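## 4. The open day in Sutalov

The first three sections of this paper treated the hand-held gripper as a device for recording. In this section we report on the day in January when we let other people use it. The open day was held in the Mondal house in Sutalov, where the Pindumex project has its home study. We had earlier shown the tools in a laboratory hall, on a table with foam blocks, and the visitors there were polite and left quickly. For the second time we wished to show the work in the same kind of place where it is done, with the same kind of objects.

### 4.1 Participants and procedure

In total 21 visitors came, in small groups. Most of them had answered a notice in the local library. A few were students of a nearby technical school, and two were nurses who were interested in aids for patients with weak hands. Nobody had used a hand-held gripper before, according to the short form which we asked them to fill in at the door.

Each group stayed for 55 minutes. The time was divided in 4 parts: a short talk in the kitchen, a demonstration by one of us in the bedroom, free practice by the visitors, and a conversation at the end. The talk was given by Nazma Wijesinghe and the demonstration by Imtiaz Paul. The parts were not equally long. We had planned the practice as the longest one, but in the first groups the questions during the demonstration took so much time that the practice became short. From the afternoon on, we asked the visitors to keep questions for the end, and they accepted this without complaint.

The demonstration task was sorting a keepsake tin. The person takes a number of small household things out of the tin, places them on the bed, and puts them back so that the tin could be closed again. It is an easy task for two hands. With two grippers it becomes a different task, as each hand has now only two fingers and no feeling in the fingertips. The visitors were told that speed is not important, and that they may stop in the middle of any movement and begin again.

We did not choose the objects for being easy. Soft toys, thin cartons, smooth gift boxes and small packets were mixed on purpose, and the size of the tin forces the person to think about the order of packing. The placement of the objects between groups was not fixed. A fixed placement would make the groups easier to compare, but then the later visitors would see a very tidy arrangement, and a tidy arrangement suggests that there is a correct answer.

**Figure 1.** The keepsake tin and the two hand-held grippers at the bed.

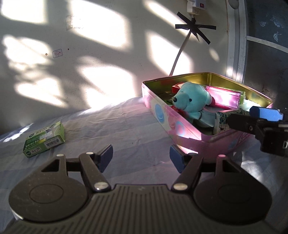

Our main interest was in what visitors would ask, and the questions were more about the house than about the tools. Several people wanted to know why we did not draw the curtains, as they had read that cameras need even light. We answered that a recording made only in even light teaches little about a bedroom in the morning. The conditions of Figure 1 are typical for what we accept: direct sun lies on the wall and on the sheet in bright patches, and the shadow of the window frame runs between them. One visitor asked if the light blue bear in the tin was there to make the demonstration more friendly. It was there as the only large soft object, and it takes the center of the tin, so that any person who packs must decide what to do with it early. The carton which stands outside the tin, the green and white one, was the object most often recommended by visitors to each other as the one to begin with. It is light and has flat sides – two properties which a beginner can use at once.

### 4.2 What the visitors did with the tools

The two tools are held one in each hand. Closing the handle closes the finger pads, and a camera fixed to the tool records what is before them. We explained this in the kitchen with a tool lying on the table. This turned out to be a weak form of explanation. When the visitors took the tools in their own hands, they usually looked at the handle and not at the pads, and had to be told again.

Three habits were seen in nearly all groups. The first was to approach every object from directly above, even when the object was tall and stood free. The second was to squeeze much harder than needed. The third was to forget the other hand. A visitor would hold one tool quite still in the air, for a long time, and do the complete task with the other. When we mentioned this, people laughed, and for a few minutes used both, and after that the second tool was again forgotten. Left-handed visitors did the same with the sides exchanged.

The nurses worked in another way. Both of them started by using one tool as a support, so that it rested against an object and kept it from sliding, while the other tool did the gripping. They told us that this comes from changing dressings. We had not taught this strategy, and in our written instructions it was not described. After the open day we added it, with a drawing, and we now show it before the visitor touches anything.

The soft toy was the object with the most attempts, but also the object with the fewest complaints. It can be taken by an ear, by an arm or around the body, and a bad grasp usually still lifts it. The smooth boxes were disliked. When the pads meet such a box at a small angle, it turns away, and the visitor follows it over the sheet. We consider this useful material for the data set, but it is tiring for a guest, and in two groups Imtiaz Paul moved such a box closer to the wall so that it had something to lean against.

The bed itself is part of the difficulty. A table gives a hard stop when the pads come down too low. A mattress gives way, and the sheet can be taken between the pads together with the object. We showed this mistake during the demonstration, deliberately, and afterwards the visitors looked for it in their own work and named it to each other.

**Figure 2.** Household objects on the sheet, with the fingers of the nearer gripper held open.

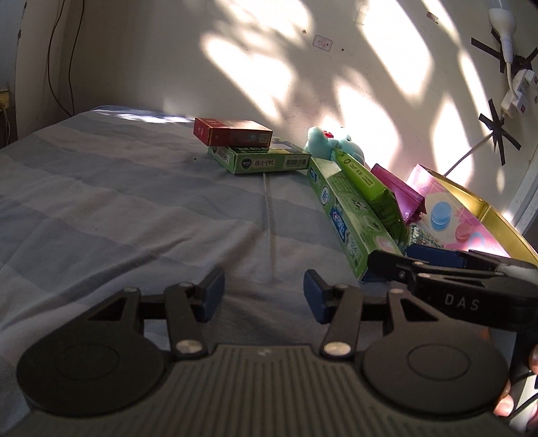

### 4.3 Recordings and consent

All visitors were informed that the tools record when the light on the base station is on. They could practice with the recording switched off, and some preferred this for the first minutes. Over the whole day the log holds 2071 closing movements of the two tools. This number counts every closing, also those in the air, which visitors made while they were listening or talking. We have not removed them from the log, but we do not use them for training.

The labeling was done by Nazma Wijesinghe with the Olis annotation tool, in which each closing movement gets one of the labels *grasp*, *touch*, *support* or *idle*. The label *support* was introduced after the observations with the nurses, and the part of the log which had already been labeled was done a second time. We think that this repeated work is acceptable for a log of this size. For a larger one, the labels should be tested before with a small group of people who do not know the project.

Visitors' hands can appear in the recordings, at the handle of the tool on the opposite side. We had named this in the consent form, but only in a long sentence on the second page, and one visitor noticed it first when she saw the replay on our screen. She did not withdraw her consent. We have nevertheless moved the sentence to the first page and made it shorter.

### 4.4 Limits of the observations

An open day is not an experiment. The groups were of different sizes, the demonstrator became better at explaining as the day went on, and visitors of the same group learned from each other. The people who come to such a day are also more curious than the average household, and probably more patient. For these reasons we report the habits from Section 4.2 without statistics.

There is one more limit, which concerns the room. With three or more persons around a bed, someone always stands in the light, and the shadows on the sheet change with each step. During the afternoon we asked the visitors who were waiting to remain in the hallway – from there they could follow the work on a screen, but they asked fewer questions. We would keep the groups smaller next time and leave the door open. Section 5 compares the recordings from the Mondal house with those from the laboratory hall.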